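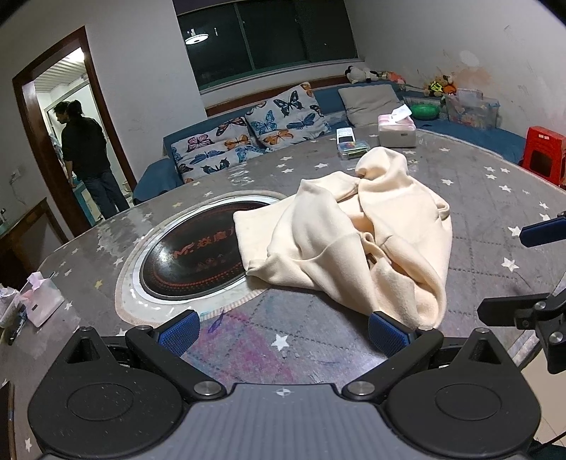 Reading time: 3 minutes

Can a machine fold your hoodie yet?

Look at the cream hooded top on the round table. You could pick it up, find the hood and fold it in well under a minute. You would probably be thinking about something else while you did it. For a machine, this is one of the hardest jobs in the house.

Hard things and floppy things

A robot finds a mug quite easy to deal with. A mug has one shape. If the robot knows where the handle is, it knows where the rest of the mug must be as well. Engineers call an object like this rigid.

Cloth is different. Drop a hoodie ten times and it will land in ten different shapes. A sleeve may lie under the back. The hood may bunch up into a peak, as it does on the table, and then it does not look much like a hood. Before the machine can fold anything, it has to work out which part is which, and some of the parts are hidden.

Fleece adds a problem of its own. It is thick and soft, so one fold looks very much like another. An edge and a crease can both be a pale line with a shadow beside it.

Getting hold of it

The black gripper at the front has two fingers with blue textured pads. The pads face each other and close like a finger and thumb. Texture helps them to hold on to things that might slip.

Two fingers are enough for a lot of work. They can pinch a sleeve and pull it straight. They are less good at smoothing, which people do with a flat hand, and they can easily pick up two layers when only one was wanted. If the fingers close too low, they may take hold of the tablecloth too.

Most folding needs two grippers working together. One holds a corner still while the other moves. Each must know what the other is doing, or the cloth gets pulled out of shape.

What else is on the table?

A real table is rarely clear. This one has tissue boxes on it and a round black cooktop set into the middle, and part of the hoodie is lying over the glass. The tablecloth is grey with stars on it. A person sees at once that the stars belong to the cloth underneath. A machine has to learn that a white star is a pattern and cannot be picked up.

Shiny surfaces are awkward as well. The cooktop has a bright patch of reflected light on it. To a camera, a reflection can look like a solid white object.

How a machine learns to fold

Nobody writes out every step of folding a hoodie, as there would be too many. Instead the machine is given many recorded examples of the job. The Lirnasus folding project used 528 recordings of hooded tops, and its machine then folded 3 tops out of every 10 neatly enough to go in a drawer. With 878 recordings it did better, but it still failed whenever a top started inside out.

So, can machines do chores yet?

Some of them. Washing machines and dishwashers have been doing chores for a long time. They work well partly because a person loads them and everything happens inside a box. Robot vacuum cleaners manage flat floors, although a sock can stop one.

Folding clothes in an ordinary room is still at the testing stage – it can be done slowly, with some kinds of clothes, on a good day. Putting the folded top away in the right drawer is a separate job, and drawers are difficult too.

Words to know

Rigid: keeps its shape when you pick it up.
Gripper: the part of a robot or tool that takes hold of things.
Layer: one thickness of cloth lying on top of another.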